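Moving a Child from the Cot to a Bed: Notes from Our Household

Readers of this blog have asked on several occasions how our family approached the move from the cot to a proper bed. I have delayed replying until the arrangement had been in place long enough to be judged fairly. Our son was 27 months old when we began, and he has now slept in his own bed through one winter and one summer.

The decision was prompted by circumstance. In December he learned to put one leg over the cot rail, and my husband, Edin, found him one morning sitting on top of it. We lowered the mattress that afternoon and accepted that the cot had only a few weeks of service left.

My mother-in-law advised waiting until he was three. Our health visitor, Rajkumari Kanaujia, took the view that a child who can climb out is safer with a shorter distance to fall. We followed her advice, although I should record that the family discussion on the subject lasted most of a Sunday lunch's worth of coffee and was not fully settled by the end of it.
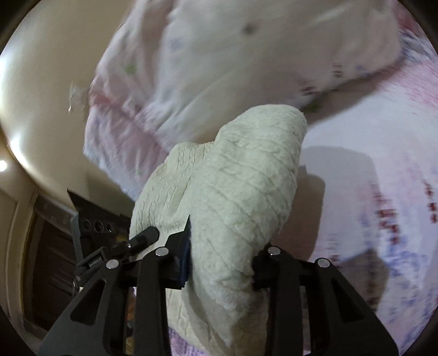
The first question was whether to purchase a toddler bed or proceed directly to a full single. Toddler beds are attractive and low to the ground, but a child outgrows them quickly. We chose a plain single from a shop in Ramstead, with a removable guard on the open side. The bed and mattress together came to a little over our limit of £200, and the guard was passed on to us by a neighbour.

We then gave him 17 days to become used to it. The bed stood in his room, made up, and he was permitted to sit on it for stories, to line up his tractors along the pillow and to take his afternoon nap there if he wished. He did so four times. At night he returned to the cot without complaint.

It was during this period that we allowed him to choose his own bedding. I had a plain set in mind. He had other intentions, and I would advise parents to give way on this point — a child who has chosen his covers has some interest in getting underneath them.

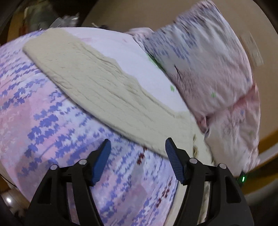

Leaf print in lavender, white and pink

The first night in the bed was uneventful. The second was not. He got up nine times, on each occasion with a reasonable enquiry: whether it was morning, where the cat was, whether the cat knew that it was not morning. We agreed to lead him back each time with the same short sentence and no further conversation. Edin is better at this than I am. I answered the question about the cat.

By the end of the second week he was getting up once, and usually only for water. We now leave a beaker within his reach. We also moved the chest of drawers away from the bed and fixed it to the wall, a task which ought to have been done before he had the freedom of the room at night.

Warmth remained the outstanding difficulty. A sleeping bag had served him well in the cot, but he could not walk in it safely, and he has yet to keep a blanket on past midnight. We settled on warmer pyjamas and an additional layer on the coldest evenings, removed once the room had warmed.
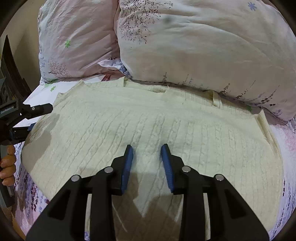 Cream cable knit, laid out on the bed

The cot was taken apart in the spring and is stored in the loft. I kept the screws in a labelled envelope, which I have since mislaid.

Several parents have written to ask about early waking, on which I have less encouraging news. He rises at half past five and comes directly to our room. We have been lent a clock that changes colour at an agreed hour, and I shall report on it when we have used it for a full month. At present he comes in at half past five to tell us what colour it is.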